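Doro, back on the bench

Doro has been sitting on the end bench at the Radwan workshop since November with its front left wheel off. The hub I printed had cracked along the set screw. I've drilled out a new one in aluminum and it fits, although it needed a paper shim to stop the wobble. I'll turn a proper one when the lathe is free.

The frame is still the same welded box from last year, with two drive wheels in front and a caster in the back. The Urton motor boards are staying too. I had planned to replace them, but the overheating went away once I moved them off the bottom plate and drilled some vent holes next to them. That saved me some money, which went straight into a better battery.

Wiring took longer than it should have. I had used the same red wire for everything, so I pulled the whole loom and started over with labels on both ends. There are five connectors now where there used to be one big one, and I can lift the top plate without unplugging the wheels.

Driving it in Mekska first

With the wheel off I've been working on the steering code in Mekska instead. It's slow on my old desktop, but I can leave it going while I solder. The street map I settled on has a wide sidewalk beside a curving road, with grass farther down and a dark glass office building on the right. The paving is speckled all over, and I want that texture – my ground detector was tuned on the smooth workshop floor and I don't trust it on anything busier.

The shadow by the buildings is the other part I care about. Run 502 treated a shadow edge as a curb and stopped dead. I've since raised the threshold to 40 and told it to ignore edges with no change in height.

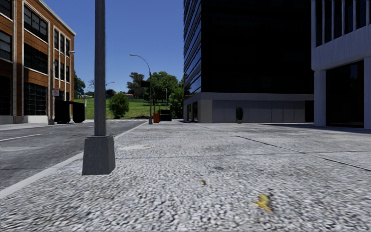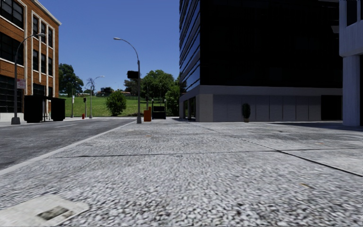 Still to do

The caster squeaks and pulls to one side, so that comes off next. The emergency stop button needs a bracket, and I want it on top where I can reach it without bending down. After that I'll put the new code on Doro and drive it up and down the workshop hallway at walking speed, with the tether on.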